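Yeom Tabletop Sorting Station – bench kit for handheld gripper data collection

Item no. 1339. In stock, ships from the Sudasow warehouse.

Who buys this: labs and small teams who need demo data for two-handed pick and place and don't want to spend the first month building furniture. Table, side panels, corner posts, pair of handheld grippers. Arms not included, see Jevham range for those.

What's in the box
White top, wipe clean
Two side panels, gray carpet finish
Two black rear posts
Two handheld grippers, left and right, with mounting plates
Cables for both grippers
Hex keys, bag of spare screws (you will lose some)

Not in the box: baskets, cutlery, cameras, computer. Budget for these seperately. Baskets and cutlery are cheap, any kitchen store. Buy doubles of everything, spoons go missing.

Planning the budget
Main cost is the kit. Second cost is people's time and most first orders leave that line blank. One operator does 40 short sorting runs in a morning once they've got the hang of it. Resetting the table between runs eats more time than the runs do, so if there's money for a second person put them on resets.

Plan for 200 runs per task before you decide if the task is any good. Fewer than that and you're guessing.
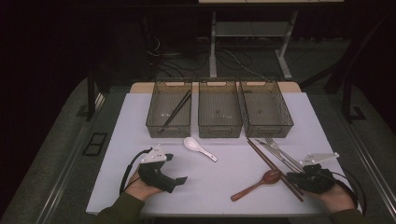

Mix your materials. Metal, wood and ceramic all grip differently, and thin handles lying flat on a hard top are the slow ones. Chopsticks are slower still. Start new operators on spoons, move them up after a day or so. Baskets with a bit of see-through to them are fine but check your own camera can pick out the rims under your lights before buying a stack.

Space
Leave room to walk round the back. Cables go to the floor – get ties, get a cable cover if people cross there. The station does not fold. Measure your door.

Wear parts
Gripper fingers are the thing that goes. Order a spare pair with the kit, its cheaper than a seperate shipment. Spare cables same story. Top and panels should outlast the project.

Options
Undis carry case, fits both grippers and cables
Extra finger set
Second top, white only for now, gray due October

Lead time
Kit: 11 working days. With carry case, add a week. Orders in before noon Wednesday go out on that week's truck.

Quotes
Need a formal quote for purchasing? Put item number and ship-to in the request form and tick "quote only". Multi-station pricing starts at three. Returns accepted unopened, grippers can't come back once the seal is cut.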